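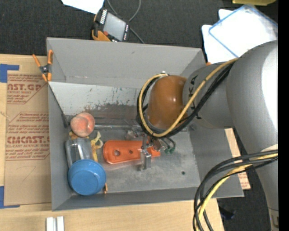
The large gray Drekby, in use on the table. Note the brown patch on the inside wall.

Drekby Open Bin (Large, Gray) – Long-Term Review

Reviewed by Mark Anthony Bautista

I didn't think I'd ever write this much about a bin. It has no lid, no wheels and no dividers, and the product page still manages to call it a "work surface system." It's a bin. You put things in it and then you take them out again.

I bought mine in February, after a reader wrote in to ask why I kept recommending the cheap Tipoki crates when "everyone" had moved on to the Drekby. I paid full price, $20 before shipping, and nobody at Drekby knows I have it. Shipping was another $11, so if you can find one in a store, do that.

What they claim

The sleeve makes three promises I think are worth checking. It says the sloped walls "guide items to the center." It says the surface "resists everyday marks." And it says the gray color "keeps your workspace looking fresh."

The slope

Fine, the walls do slope. They're flat and wide, and they lean outward enough that you can get a hand in without scraping your knuckles on the rim. That's the best thing about this bin. With the Tipoki, which has straight sides, I'm always fishing in the corners with my fingertips.

Whether anything is guided to the center is another matter. Small round things do roll down off the wall. Then they roll across the floor to the other side and stay there. Long things, like tool handles, lie down wherever they feel like it. I dropped the same handful of odds and ends in over and over one evening and couldn't see a pattern. If you want things in the middle, put them in the middle.

The slope also costs you floor space. The opening is generous and the bottom is a good deal smaller, so the bin takes up more of your table than its useful area would suggest. Measure across the top before you buy. I measured the bottom of the one in the store, went home happy, and then had to move a lamp.

The surface

This is where I part ways with the sleeve completely. Look at the photo again. The high part of the wall has held up well, I'll give them that. There's one small dark scuff up near the top edge and a thin worn line lower down, and otherwise it's mostly clean. Go below that and it's a different story. The lighter panel is scratched and streaked, some of the streaks dark and some greenish, and along the bottom of it there's that smeared, rusty brown patch. The floor is scuffed all over.

I can't tell you what the brown is. I've had a lot of things through this bin, a few of them none too clean, and I wasn't keeping a diary. I've tried dish soap, baking soda paste and one of those white foam erasers. The eraser took off some of the gray haze around the patch and left the patch alone. Drekby's care card says "wipe with a damp cloth," and that's the whole card.

None of this stops the bin from working. But "resists everyday marks" is a claim about looks, and on looks it fails. If you're the kind of person who wants the inside of a bin to stay nice, put a liner in it.

The gray

Gray hides dust better than white and shows scratches worse than I expected, because they come up pale or dark and either one stands out. On the plus side, bright things are very easy to spot against it. The orange plastic piece in the photo is a good case – you can find that from across the room. Silver hardware on the same floor, under a weak bulb, is another thing altogether. I've tipped out the whole bin looking for a washer that was right in front of me.

The hole

There's a small round hole in the floor. The product page doesn't mention it. I wrote to ask what it's for and got a reply 14 days later telling me it was "for versatility." I've heard from owners who think it's a drain and from one who hangs his on a hook by it, which sounds like a bad idea to me. In practice, it means you can't use the bin for anything wet unless you plug it, and you'll want to keep the really small screws elsewhere. A piece of tape on the underside works. So far mine is untaped, mostly out of stubbornness.

Compared with the others

The Tipoki crate is cheaper, stacks better, and is worse in every way to reach into. I still use two of them for storage on a shelf, where I'm not reaching in much.

The Multadetti tray is the one people bring up when they want something nicer. It's shallower, so things stay visible, but bump the table and half of it ends up on the rug. I gave mine away.

I haven't had the Losix long enough to say much. It has handles that dig in. More on that one when I've had time with it.

Should you buy it?

If you sort parts, toys, craft supplies or whatever else on a table, and you want a wide opening and room for your hands, the Drekby does that job and I keep using it. I've stopped putting it away between jobs, and it pretty much lives on the table now. Just don't pay extra for the claims on the sleeve. There are more than 200 reviews on the store page calling the finish "like new," and I would love to know how many of those people had owned it longer than a weekend.

Pros: easy to reach into, upper walls stay fairly clean, bright items easy to see

Cons: marks up badly toward the bottom, wide on the table for the floor you get, unexplained hole, useless care card

Update: a couple of you asked whether the smaller size has the hole too. I don't own the smaller size. If you do, turn it over and let me know in the comments.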